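Skevby Revises Co-Pay Schedule for Single-Parent Child Care Assistance
11/04/2021

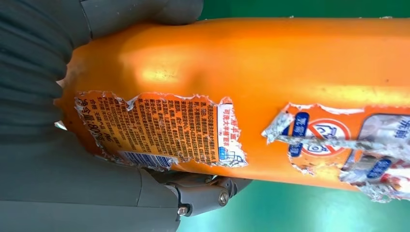 What changes

The Skevby family services office has published a revised co-pay schedule for its child care assistance program. The schedule applies to households with one resident adult and at least one child under the age limit set out in the program rules. Married and cohabiting households stay on the existing schedule.

Under the revision, the monthly co-pay is calculated from net income after rent. Gross income was used before. The maximum co-pay for a single-parent household is set at $183 per month for the first child. A second child in the same care setting adds no further charge. Child support is counted only in months when it is received.

Late-pickup fees charged by providers are not covered and remain payable directly to the provider.

Who is affected

The office lists 1000 single-parent households on the program across Skevby and the neighboring district of Gikeven. Households already enrolled do not need to reapply. Their co-pays will be recalculated from the income records on file, and a notice showing the new amount will be mailed.

Parents whose work hours have changed since May should submit an updated hours form. Two recent pay stubs are required. Self-employed parents may send a signed income statement in place of pay stubs.

Evening and weekend care

The revised rules also allow assistance to be used for care outside standard hours. Two licensed centers, Wisent and Swanson, have been approved for evening places. Each evening place must be booked 7 days in advance, and cancellations made after that point count as used hours.

Care provided by a relative is eligible only if the relative is registered with the office and lives at a different address.

Forms and appeals

Forms are available at the Skevby office counter and at both approved centers. A parent who disagrees with a recalculated amount may ask in writing for a review. The current co-pay stays in effect until the review is closed.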